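Filed under: Live Music, Lounge & Cabaret, Threads

OK so I finally went to see Halldóra Ravn do her standards show at the Vosport last night and I have thoughts. Too many for one post, so settle in.

First off, the room. If you haven't been to the Vosport since they redid it, they took out the booths along the left wall and put in little two-tops. Great for couples, less great for me and my sister and her enormous coat.

Doors were at 7, she came on at 8:15, no opener. Just a four-piece and a stool she never sat on once.

She opened with "Blue Skies" at a tempo I would call reckless. I loved it. The drummer (Kumaresan Suvarna, who I'd only ever heard play with wedding bands) was grinning the whole way through.

Then straight into "The Nearness of You" with only piano behind her, and you could hear the ice machine at the bar. Somebody please move that ice machine.

I've been following Halldóra since she was singing at brunch at Ingvarsson, back when you had to lean over a waffle station to hear her. The voice has gotten darker since then. Lower notes have real weight to them now, and she takes her time getting to them.

The piano player was Savvas Theodorakopoulos and I want to say this clearly: go see him with anybody. He did a solo on "Night and Day" that wandered off somewhere I couldn't follow and then came back in right on the lyric. My sister grabbed my arm.

Set list, as much as I got down on my phone: Blue Skies, Nearness of You, Night and Day, Skylark, something in Icelandic I didn't know, Fly Me to the Moon, a Carole King one done as a bossa, and I lost track after that.
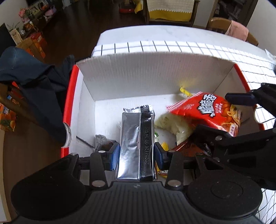
Snack box. The silver one is held upright.

Intermission was supposed to be 15 minutes and ran closer to half an hour. Line for the ladies' room was the usual situation. I talked to a couple who drove 70 miles for this and were driving back the same night!

Second half was looser. She told a long story about singing on a ferry in bad weather, and then did "Beyond the Sea" and dragged the whole room into the last chorus. I am not a singalong person. I sang.

My one gripe is the sound on the bass. Asger Hviid is a lovely player and from where we sat he was mostly a rumble. It got better after the break, so maybe somebody said something.

Encore was "I'll Be Seeing You" and I had to look at the ceiling for a while.

Tickets were 40 at the door, which I think is fair for two full sets. They had CDs too - yes, actual CDs - and I bought one even though the only thing I own that plays them is my car.

She's back in September, same room, with Ditte Stougaard as a guest on a few duets. Ditte's more of a belter so I'm curious how they'll split things up.

If you go, sit on the right. You can see Savvas's hands from there.

Also does anyone know what the Icelandic song was?? Slow, in three, everyone at the next table seemed to know it.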